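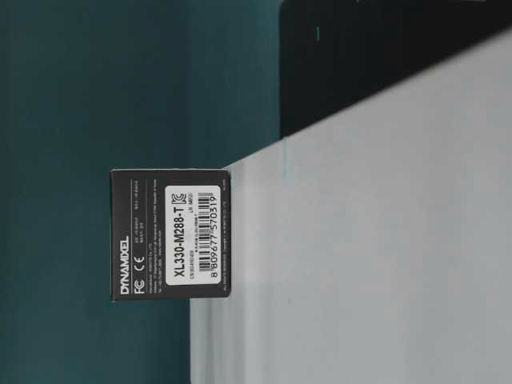
Home Forums News Members Search Log in

Forums > Games industry > Trasstead playtime rules

gatepost9
The council at Trasstead has put out its plan for online games in the three leisure centres and the library. From next term anyone under 16 gets 2 hours a day on the shared machines, and each game has to be on an approved list first. The notice went up on 29th October, a Sunday, with no warning to the clubs that book the rooms. Has anyone read the whole thing?

mossy_keys
I have. It's nine pages and most of it is forms. The part that matters is on page 3. A publisher has to apply for each title, and a new version with extra maps counts as a new title. Kramer can deal with that. A small studio can't.

Bronlow_Ian_no
Don't agree. The form is one side of paper and there is no fee. If a studio can put out a patch every fortnight it can fill in a form. My two are on those machines every day after school and I'm glad somebody is setting a limit.

mossy_keys
No fee, but read the bit on waiting times. They give themselves until the end of the following month to answer. A patch that fixes a fault could sit there for weeks while the old version stays on.

gatepost9
Does that apply to fixes as well? I took it to mean new content only.

mossy_keys
It says "any change to the game as played". You can read that either way.

tinroof
The 2807 signatures on the petition in September were for longer opening hours at the library. I signed it. Nothing in it asked for a list of games. The plan quotes the number as if we had all asked for this.

Bronlow_Ian_no
It quotes it in the background section. It doesn't say you asked for the list.

tinroof
It comes straight before the sentence on public demand. Most people will read it the way I did.

kettle_lane
I run the Thursday league at the Bronlow Road centre. We play Pumitano and nothing else. It's not on the first list. I rang and was told it hadn't been looked at yet, so for now we have the room booked and can't use it for what we booked it for. They offered us a refund or table tennis.

gatepost9
Did they say when they would look at it?

kettle_lane
No. I was told to email. I did that on Monday and got the automatic reply.

Bronlow_Ian_no
That does sound badly handled. I still think the hours limit is right. They could have brought that in first and left the list until later.

mossy_keys
I could live with that. The comments form is on the council site under Leisure, then Notices. It asks for a postcode.

Contact us | Forum rules | Copyright the forum owners | Back to top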